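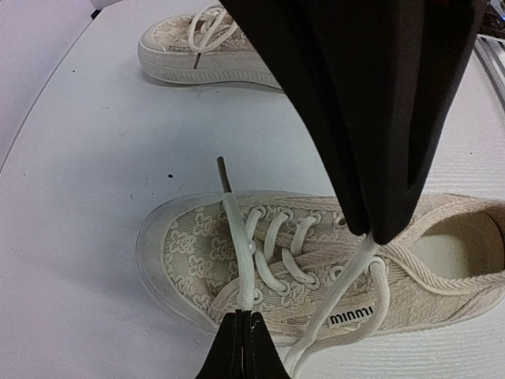

A low-top lace-up sneaker in patterned beige fabric.

The Bickerstaff Sock Hop is a yearly dance party held each June in the old grange hall at Bickerstaff, and it is one of the best-loved evenings on the town's calendar. It was begun by Malcolm Staniforth, a retired bandleader who missed the gym dances of his school days and wanted, as he put it, "one good night with the lights low and the punch cold."

The first hop drew 245 guests, and the hall now sells all 400 of its tickets well ahead of time. Doors open at 7 p.m., and everyone leaves their shoes at the coat check before stepping onto the maple floor (sneakers, loafers and dress shoes all get a numbered tag). Music comes from the Flekar Trio, who play 3 long sets, with Stuart Stockdale calling the line dances in between. The supper, a generous spread of sliders, slaw and peach cobbler, has long been catered by Drarkico.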